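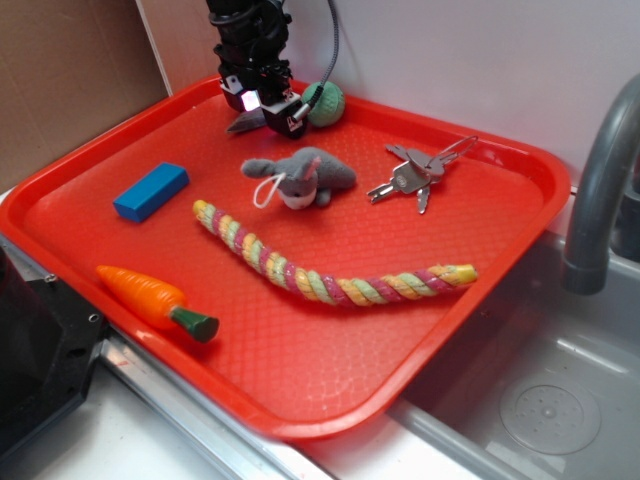
Lesezeit: 2 Minuten

Seit Juli höre ich mir an, dass man einem Roboter nichts mehr programmieren muss. Man zeigt es ihm einfach. Vormachen, Daten sammeln, trainieren, fertig. Das Wort »einfach« kommt in diesen Gesprächen verdächtig oft vor.

Bei Wikolthorpe durfte ich jetzt selbst ran. Die Aufgabe klingt nach Kindergarten: Sachen vom roten Tablett neben der Spüle greifen. Ein Seil, ein Plüschtier, Schlüssel, ein Ball. Man führt den Arm per Fernsteuerung, und jede Bewegung wird mitgeschrieben. Den blauen Klotz hatte ich nach ein paar Versuchen im Griff. Bei den Schlüsseln war Schluss mit lustig. Die liegen flach auf, der Greifer hat zwei klobige Finger, und in meinen eigenen Fingern kommt von alledem nichts an. Ich habe auf den Tablettboden gedrückt wie ein Anfänger auf die Bremse.

Kamran Khattak, der mich eingewiesen hat, macht an guten Tagen bis zu 200 Durchgänge. Für diese Aufgabe waren schon 283 im Kasten, 352 sollen es werden. Warum gerade 352, konnte mir keiner sagen. Adoración Mateos meinte, irgendwo müsse man aufhören.

Mich stört etwas anderes. Was lernt das Modell denn aus meinen Durchgängen? Mein Zögern über dem geflochtenen Seil, meine Umwege um den Plüschkopf, das dreimalige Nachfassen. Kamran sortiert schlechte Aufnahmen aus, sagt er, aber was schlecht ist, entscheidet er nach Gefühl. Und dann steht später auf einer Folie »90 Prozent Erfolg«, und ich wüsste gern: auf welchem Tablett? Mit welchen Schlüsseln? Bei welchem Licht?

Leif Hviid findet mich zu streng. Mag sein – er verkauft die Dinger auch. Ich gehe nächsten Monat noch mal hin und bringe meinen eigenen Schlüsselbund mit.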